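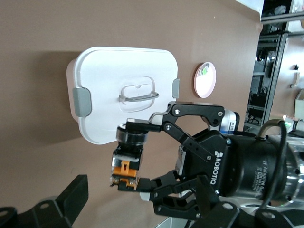
Young-sook Oh wrote in to say that she had bought clip-lid boxes for every closet in the house and still couldn't find the birthday candles, and could we please put all the box questions in one place. Yes! Gladly! We get more mail about lidded boxes than about anything else at Clodgate Home Notes, and I could talk about them all day.

Clip-lid storage boxes: your questions

Last updated 2022-08-13

What do you mean by a clip-lid box?

Any box with a separate lid held down by locking clips, usually one on each of two opposite sides. The kind I like best is plain white with gray clips and a gray bar handle that folds down into a well in the lid. You'll find them in kitchens, bathrooms, sewing rooms, garages and, in my case, under the piano.

Why bother with clips when a snap-on lid is cheaper?

Snap-on lids are fine on a shelf you never touch. Clips earn their keep when a box travels - from the closet to the table, out to the car, up to the attic and back. A snap-on lid on a full box tends to pop at one corner the moment you grab it wrong, and then you have buttons all over the stairs. (I have had buttons all over the stairs.)

Can I carry a full box by the handle on the lid?

It depends on the box and on what's inside. First aid things, ribbon, crayons, sewing supplies: go right ahead, once both clips are closed. Books, tools, jars: put a hand underneath. When you lift by the lid, all of the weight hangs from the clips, so look at what the maker says about the load. If the label is long gone, treat the lid handle as something for light things only.

Check the clips every time, too. Press each one until it clicks, then give the handle a small tug before you walk off.

Can these boxes be stored standing on end?

I love this one, and it's my favorite trick for narrow spaces. A shallow box stood on its edge against the wall, lid facing out, takes up hardly any depth, and you can read the label without moving a thing. It works beautifully for fabric, paper, table linens, kids' artwork and anything else that doesn't mind sliding down a little.

It doesn't work for loose small parts unless they're in pouches first. And please keep anything liquid out of an upright box. Clips hold a lid closed, but that doesn't make it leakproof.

How do I stop everything from slumping to the bottom?

Fill it snugly. A half-empty box on its edge turns into a heap. I roll up a hand towel and tuck it in along the top side, which costs nothing and gives you a spare towel when guests come. Heather Sutherland uses a folded pillowcase for the same job, and she lays the box flat before opening it. So do I, now.

Do lids with a sunken handle still stack?

Usually, yes, and very nicely! When the handle folds down below the rim of the lid, the box on top sits level. If your stack wobbles, look for a handle that hasn't gone all the way down. Grit in the well is the usual culprit. An old toothbrush gets it out.

I keep my own stacks three high. Any taller and I start putting off getting at the bottom one, and then it may as well not be in the house.

What size should I start with?

Smaller than you think. Everyone buys the enormous ones first (me too) and ends up with something that can't be lifted and has to be dug through. Pick one category of stuff, pile it up on the table, and choose the box that fits that pile with a bit of room to spare. Then live with it for a couple of weeks before you buy more.

Take the inside measurements along with the outside ones. Rounded corners eat up more space than you'd guess, and a stack of letter paper that ought to fit sometimes just won't.

White, colored or see-through?

See-through is handy if you tend to forget what you own. White looks calm on an open shelf and hides a jumble. The drawback is that you have to label it. Ha-neul Wang keeps see-through boxes inside closets and white ones out in the room, and I stole that idea right away.

Where does the label go?

On the side that faces you when the box is put away, so decide how it will be stored before you write anything. For a box standing on end, that's the lid. For a stack, it's the short side. If a box gets moved around, label both.

Stay clear of the clips and the handle well, or you'll peel the label a little every time you open it. Painter's tape and a marker are all I use. I've tried the pretty printed kind, and they look wonderful, but I change my mind too often for them.

What should I write on it?

The word you'd shout across the house. "Candles" beats "celebration supplies" every time. Young-sook, I think this may be where yours are hiding!

How do I clean them?

Empty the box, wipe out the crumbs and wash it by hand in warm soapy water. Leave the lid off until everything is completely dry, including the channel under the rim, which holds on to water longer than you'd expect. I stay away from scouring pads on white plastic. They leave fine scratches, and the scratches go gray.

For the gap behind a clip, wrap a damp cloth around a butter knife and run it through gently.

One of my clips came off. Is the box done for?

Maybe not! Many clips are made to snap onto a small bar molded into the lid or the box. Look for that bar. If it's in one piece, line the clip up and press firmly at both ends, and it will often go right back on. If the bar has broken, take the lid off for good and use the box as a drawer. Mine holds gift wrap that way and I like it better than I did before.

Kyung-tae Ko asked whether glue would do. I wouldn't trust a glued clip on a box that gets carried, though for one that stays on a shelf, why not.

The lid won't close on one side. What's going on?

Take it off and turn it around. Some lids only look symmetrical, and the clips can sit a little differently on each side. If that doesn't help, check for something poking up at the corner - it's almost always a sleeve. Close one clip loosely, press down on the opposite side with your palm, close the second clip, then go back and finish the first.

Can I keep food in them?

Sealed packets, sure. Tea bags in their wrappers, snack bars, baking cups. For flour, rice or anything loose, use a container that's sold for food and has a proper seal.

What about a damp basement or a hot attic?

Damp first: let things dry out thoroughly before they go in, because a lid keeps moisture inside just as well as it keeps dust out. Raise the boxes off the floor if you can. As for the attic, I'd keep candles, photographs and crayons somewhere cooler. Plastic that has been through a lot of summers can get brittle, so try the clips gently before you lift.

How often do you go through yours?

Once a year, in September, when the house settles down after summer. I pull out every box, open it, and ask whether I'd go looking for what's in it. It takes most of an afternoon with the radio on, and I look forward to it more than I should probably admit.

Do you have a favorite for small closets?

Anything shallow with a flat lid. Man-sik Ki sent a lovely note on fitting out the closet in the Budow apartment, where the space beside the door was too narrow for shelves. Two shallow boxes on end went in there, one with shoe polish and brushes, the other with light bulbs in their cartons. Both come out by the handle. I tried the same thing next to my washing machine that very evening.

My question isn't here. Can I still ask?

Please do! Leave it in the comments under this page. I read all of them, and the good ones go into the next update. Questions about drawer dividers are piling up already, so those will get a page of their own.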